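Busen Trail Notes
October 2021

Okay friends, settle in, because I have finally slowed down enough to tell you about going back to school at my age (the age is none of your business, ha). I start my days at the Birnetti campus now, and I love it more than I ever expected to.

First thing I learned: the commute is the hard part. The bus from Busen leaves when it feels like it, so I read on the bench, and I've gotten through more chapters on that bench than I ever did on my couch!

Second thing. I was so scared of the math placement test that I put it off all through August. Then a very kind lady at the Seneviratne library handed me a stack of old practice sheets and a cup of tea, and I sat there until closing. I passed. I called my sister from the parking lot and we both cried a little.

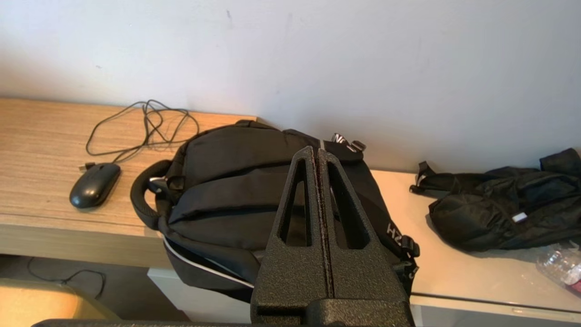

How do you pay for classes when you're only going part time?

I pay by the course, in installments. Mine came to 400 dollars for the fall after the grant, and the aid office walked me through every form, so please go talk to yours before you talk yourself out of it.

A few of you asked about the reading load. It's a lot, I won't lie. I do mine early, before the house wakes up, with the heater on and my feet tucked under the dog. History is my favorite so far. My first paper was supposed to be short and I turned in 2047 words, and the professor wrote "lovely, now cut it in half" across the top. Fair enough!

Anyway, there's a quiz on Tuesday and I still mix up my dates, so off I go. Tell me what you're studying, I really do want to know.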